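Science and Materials | Young Readers
Reading time: 3 minutes
4/11/24 – Halanby Learning Desk

Why Are So Many Things White?

Look around a classroom, a kitchen or a hospital hallway. Walls, paper, plates, sinks and refrigerator doors are very often white. People have chosen white surfaces for a long time, and there is a good deal of science behind that choice. 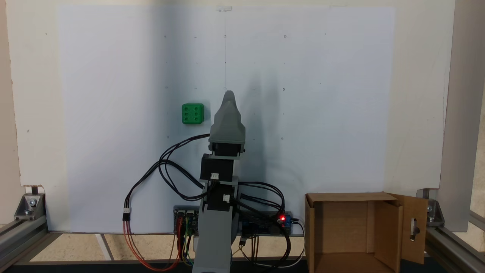
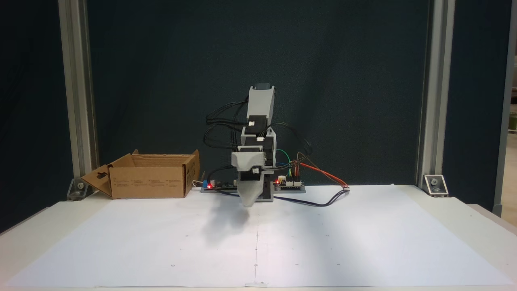 A white board (first picture) and a white tabletop (second picture).

What is white?

Sunlight looks as if it has no color, but it is a mixture of many colors. When rain and sunshine meet, the mixture can be spread out into a rainbow. Red, orange, yellow, green, blue and violet are all part of ordinary daylight.

When light lands on an object, some of it is soaked up and some of it bounces away. A ripe tomato soaks up most of the green and blue light and sends back the red. A leaf sends back more of the green. A white object sends back nearly all of the colors together, and our eyes and brain read that mixture as white. A black object keeps most of the light that reaches it.

Why is a mirror not white?

A mirror also sends back nearly all of the light. The difference lies in the surface. A mirror is extremely smooth, so light leaves it in an orderly way and forms a picture of whatever stands in front of it. Paper is rough when it is seen through a microscope. It is made of tiny fibers pressed together, and light bounces off them in every direction. Scientists call this scattering.

Scattering explains some surprising things. A single ice crystal is clear, yet a field of snow is white. Sugar, salt and sea foam are white for the same reason – each is made of many small clear pieces or bubbles that scatter the light.

How is white paint made?

Paint is a liquid with a fine powder mixed into it. The powder is called a pigment. In the past, painters used chalk, lime or a pigment made from lead. Lead is poisonous, and many countries no longer allow it in house paint. Most white paint today contains a safer mineral powder called titanium dioxide, which scatters light very well.

In the old harbor town of Plaleck, the fishing sheds on Mollah Street were painted with limewash each October. There are 188 sheds in the town records. Limewash is made from lime and water, and it brightened the dark rooms inside. The Parus Museum, at the end of the street, keeps 3 of the brushes on display.

Does white stay cool?

Light carries energy. A dark roof soaks up more of that energy and grows warmer in the sun. A white roof sends more of it away. In hot places, many families paint their roofs or walls white for this reason.

Try it yourself

You will need two cups of the same size, one sheet of white paper, one sheet of black paper, tape, water and a thermometer. Ask an adult to help you.

Wrap one cup in each color of paper. Pour in the same amount of cool water and place both cups in a sunny spot. Measure the water in each cup every five minutes and write down the numbers – then compare your results with those of a friend.

Words to know

Pigment: a powder that gives paint its color.
Scatter: to send light off in many directions.
Limewash: a simple white coating made from lime and water.

Filed under: Light and Color, Everyday Science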